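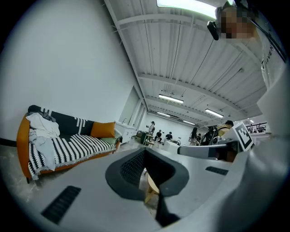
Tirta Pattinasarany asked me last week whether the machine couldn't simply watch a few films of people tidying their living rooms and pick it up from there. I had 9 hours of sleep to catch up on and no good answer, so I said I'd write something down.

The trouble with films is that they don't tell you what the hand was up to. At Plondow we collect our examples with a gripper you hold yourself, camera on top, and you go round doing ordinary household things in it. Badly, at first. My early attempts at moving a stool would have taught a robot to dither.

The target for the Mustwood set is 90 good examples per task. Good means one clean go, start to finish, without stopping to scratch your nose. Gordon Penner throws out anything with a pause longer than three seconds, and he's very cheerful about it. In May he binned 30 of mine before lunch.

Then there's the matter of variety. If the throw is always neatly on the sofa, the model decides that throws live neatly on sofas and goes to pieces when one doesn't. So I have become a professional crumpler of blankets. I crumple, I reset, I crumple a bit differently. My mother thinks I work in computing.

Anyway, Tirta, that's why films won't do. You're welcome to come and have a go. Bring a wrist support.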